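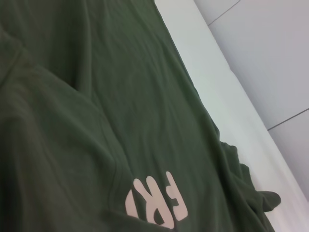

**Compte rendu de la réunion « règles de la cellule de pliage », 29 août 2021**

Présents : Wendelin Zwahlen, Emil Pfister, les deux personnes de Terngate (à distance, avec un son épouvantable) et moi, qui tiens la plume et qui vais donc écrire comme je parle, vous êtes prévenus !

**1. Le cahier des règles**

On a repris la version 3 du cahier, celle que Divthorpe nous avait renvoyée couverte de commentaires. Wendelin voulait tout relire ligne par ligne, Emil voulait juste voter… on a coupé la poire en deux et gardé les points qui fâchent.

**2. Vitesse et accès**

Long débat. La vitesse du bras est limitée à 600 mm/s dès que le portillon est ouvert, pour les essais comme pour les démos. Emil trouve ça mou, moi je trouve ça très bien (j'ai mes doigts, j'y tiens). Adopté quand même, et Emil a promis de ne plus bouder. Une seule personne à la table pendant le mouvement, et c'est elle qui garde l'arrêt d'urgence en main. Pas posé à côté : en main !

**3. Préparation du linge**

Terngate demandait qu'on aplatisse les t-shirts avant chaque essai. Refusé, Wendelin était même assez remonté : chez Grilthorpe, le linge arrivera en tas, froissé, une manche d'un côté et le col on ne sait où. Donc on pose le vêtement sans le lisser, et on ne le retouche plus une fois le programme lancé. Si quelqu'un intervient, l'essai est noté « assisté », point final. Les imprimés sont acceptés dans tous les sens, y compris à l'envers ou pris dans un pli.

**4. Journal des essais**

J'ai râlé, je l'avoue. Sur les fiches du lot Skoryk, il en manque plus de 37 signatures, et sans signature je ne peux rien valider. À partir de maintenant, une fiche non signée le jour même part à la corbeille. Les échecs se notent aussi, avec l'étape où ça a coincé, même quand c'est vexant.

**5. Divers et suites**

- Emil réécrit le paragraphe sur le portillon et me l'envoie sous 7 jours.
- Wendelin appelle Grilthorpe pour la formation des opérateurs.
- Terngate s'occupe de son micro, par pitié.
- Je mets la version 4 au propre et on la signe en septembre.

La question du bruit le soir n'a pas été traitée, Emil avait un train. Elle passe en premier la prochaine fois.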